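Search this site Search Go

Shelf cell down, and what to do until it's back

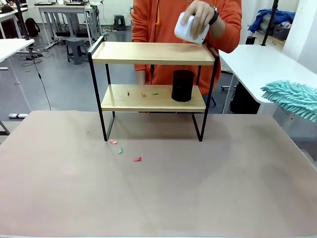 Setting up by hand at the two-tier shelf, November 2021. Scraps and black cup on the lower board.

Quick one, as most of you have heard three versions of this by now.

The Cedora arm on the shelf task drove down into the upper board during a tidy-up run. No injuries. The operator was at the desk, outside the tape. Gripper finger cracked, board has a dent on the underside now, so we flipped in a spare. Run 1,076 if you want to pull the log.

What happened: the shelf got bumped between runs and ended up 43 mm closer to the arm than the planner thought. The check that is supposed to catch that (Plukari, the little script that compares shelf position before every start) was switched off. It had been throwing false alarms on the paper scraps all morning, somebody muted it to get through the batch, and it stayed muted over lunch and a shift change. Nothing on the screen tells you it's muted. That part is on us, not on whoever clicked it.

Second thing, and the one that bothers me more. Force limit should of stopped the arm on contact. It did stop, but late. Crisóforo Cuautle went through the trace and the limit was set to 30 newtons in the Baptiste config, but the arm was still running on an old file with a much higher number. Saving the config doesn't load it. You have to restart the controller. Half of us didn't know that, me included.

So until further notice:

Shelf cell is hand work only. Arm stays powered off at the wall, key out, key goes in the Cumo cabinet.

People can set out cups and scraps and do the placements by hand like in the photo, we still need those for comparison. Same scrap colors as before please.

No muting Plukari. If it nags you, stop and write down what it said. Crisóforo wants the exact text.

2 people present for the first restart, one of them with a hand on the stop button the whole time.

Tape marks for the shelf feet are going on the tabletop this week. If the feet are off the marks, don't run. Don't nudge it back and run either, call one of us first so we can re-measure.

Replacement finger is orderd, no ship date yet. Muted-alarm banner is being written now, will send a note when its in.

If you had a near miss on this cell and let it slide, please tell me anyway. I've had one person come by already about a late stop last month and it would have saved us a gripper. Notes can go in the fault log or straight to me.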